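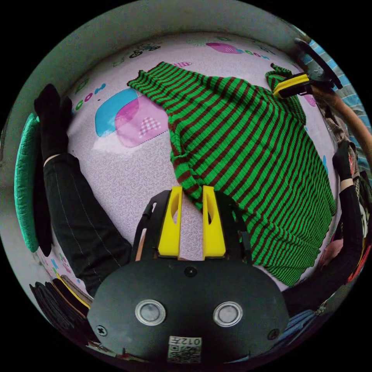
Slide 1: Two grippers, one striped knit

Talks > Robotics > Speaker notes

Jul 2, 2025. Start with the data. Karneck, our planner, learns from hand-held gripper clips, 500 so far.

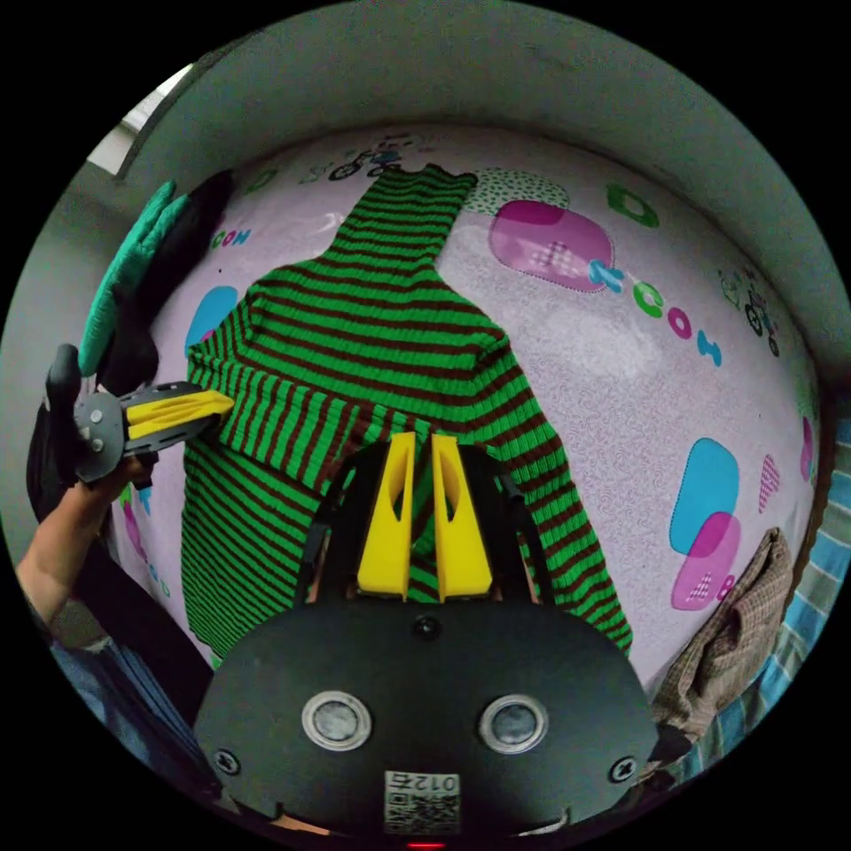 Say that grasp points come first, then the path for each hand — one clock for both.

Slide 2: show the sync plot. Drift over 50 ms and we drop the clip.

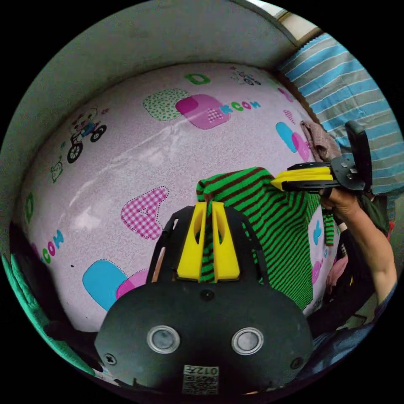

Slide 3: Failures
Sleeves hide the collar, so the pose estimate jumps.

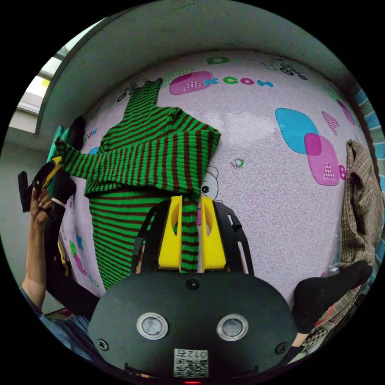
Wolora asked whether a slower control loop would hide the jumps. Say no, then show the log.

67 shares | 3 comments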